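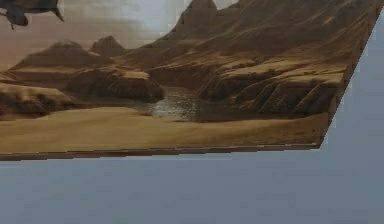

Canyon landscape on a printed panel.

Local Names, session 2: where do place names come from?

Last time we got as far as Stendlow and ran out of minutes, so I'll pick it up there. I'd asked you to split the name in two and guess. Most of you went for "stone" plus "hill", and I think that's right — the old word for stone is hiding in plenty of names, and "low" in this part of the country is very often a mound or burial place, which confuses everybody because it sounds like the opposite!

Do go and look at the ground, though. A name on its own can fool you. If there's no mound, ask whether one might have been ploughed flat, and then go back to the oldest spelling you can find.

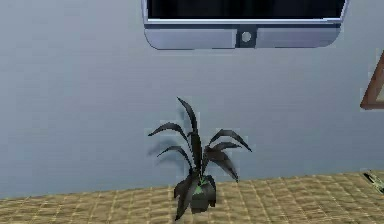

One of last year's group objected that the oldest spelling was surely just whatever some clerk thought he heard, and asked why we should trust it. Fair point, and I still haven't got a perfect answer. What I do is collect several, from different clerks if I can, and see which bits stay put.

Clallel is the awkward one. I've got more than 119 spellings of it on cards at home (yes, cards) and they wobble all over the place in the middle. 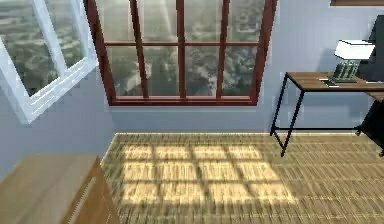
The ending is steadier, and my hunch is that it started out as a personal name, with the rest worn down by people saying it quickly. I wouldn't put money on it. Have a go yourselves before you read my notes on pages 181 and 182 of the course pack, and write down your reasons even if they feel silly.
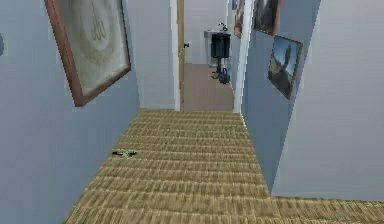 Picture: Gidari

For next time, choose one field, lane or farm you know. Find two spellings of it from different dates, copy them out exactly as written, and bring them along with a sketch map. Pencil is fine.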